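Chapter 7
Wood and Moisture

Chapter Outline
7.1 Water in the Living Tree
7.2 How Boards Shrink and Swell
7.3 Measuring Moisture Content
7.4 Drying Methods
7.5 Allowing for Movement in Furniture

Introduction

A carpenter in Markdale fits a door in February, when the house is heated and the air is dry. The door swings freely and clears its frame on all sides. By the middle of summer the same door sticks at the latch and must be pushed shut with a shoulder. No one has moved the hinges, and the house has not settled. The door has taken up water from the air and grown wider.

Every piece of wood in a building behaves this way to some degree. Floorboards open small gaps in winter and close them in summer. Drawers that run well in one season bind in another. A tabletop fastened too tightly to its base may split along its length. These events are often blamed on poor material or careless work, and sometimes the blame is fair. More often the maker did not allow for a change in size that could have been predicted.

Chapter 6 dealt with the structure of wood as seen under a hand lens: the growth rings, the rays, and the long hollow cells that carry sap. The present chapter takes up the water held in and between those cells. Students should review the terms sapwood, heartwood, and cell wall before going further.

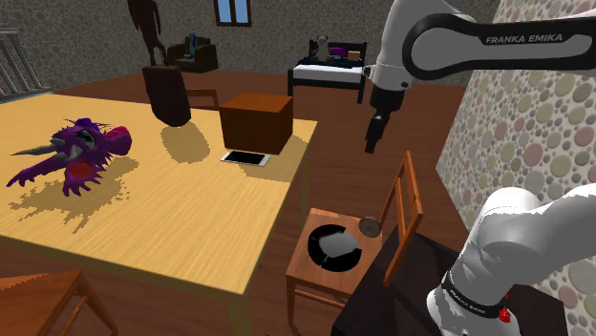 SECTION 7.1
Water in the Living Tree

A freshly cut log contains a great deal of water. In some species the water weighs more than the wood itself. The amount is stated as moisture content, which compares the weight of the water with the weight of the same wood after it has been dried completely in an oven. Because the comparison is made with the dry weight, moisture content may be greater than 100 percent.

Consider a sample block cut from a green plank. The block weighs 178 grams when cut. After oven drying it weighs 100 grams. The water removed weighs 78 grams, and the moisture content of the green block was therefore 78 percent. Students often divide by the green weight by mistake and arrive at a figure that is much too low.

Water is held in wood in two ways. Free water fills the hollow centers of the cells, much as water fills a drinking straw. Bound water is held within the cell walls themselves. When a green board begins to dry, the free water leaves first. The board becomes lighter, but its width and thickness hardly change. Only when the free water is gone and the bound water starts to leave do the cell walls draw together and the board begin to shrink.

The point at which the cells are empty but the walls are still full is called the fiber saturation point. For most species it lies between 25 and 30 percent, and many tables give a working value near the middle of that range. The tables in this book use 26 percent for the Skelham oak samples discussed in Section 7.3. Above that value, changes in moisture affect weight. Below it, they affect size as well.

SECTION 7.2
How Boards Shrink and Swell

Wood does not shrink equally in all directions. Along the grain, the change is so small that it can be ignored in ordinary work. Across the grain, it is large enough to matter in any wide piece. The greatest change takes place in the direction that follows the curve of the growth rings, known as the tangential direction. Movement from the center of the tree outward, known as the radial direction, is commonly about half as great.
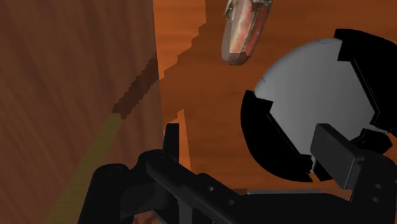 The direction of the grain should be found before any estimate of movement is made. On a finished surface the grain lines are usually the best guide, for they run with the length of the fibers. The reddish-brown panel shown here, although drawn by computer, has fine, wavy lines running from top to bottom. In a real board marked in this manner, the height would stay nearly constant through the year and the width would change. Color is a less useful guide. Stain, finish, and age all alter it, and two boards from one tree may differ in tone.

The amount of movement may be estimated from three values: the width of the board, the change in its moisture content, and the shrinkage value for the species. Suppose that a flat-sawn board 300 millimeters wide loses enough bound water to shrink by 1 percent of its width. The board becomes 3 millimeters narrower. A change of this size is easily seen at a joint and is more than enough to crack a panel that has been glued into its frame on all four sides.

The way a log is sawn affects the result. In a flat-sawn board, the growth rings lie nearly parallel to the wide face, and the full tangential movement appears across the width. In a quarter-sawn board, the rings stand nearly upright, and the width follows the smaller radial movement. Quarter-sawn stock costs more and yields fewer wide boards from each log. It is chosen where a flat, steady surface is required.

Key Terms

bound water
fiber saturation point
free water
moisture content
radial direction
tangential direction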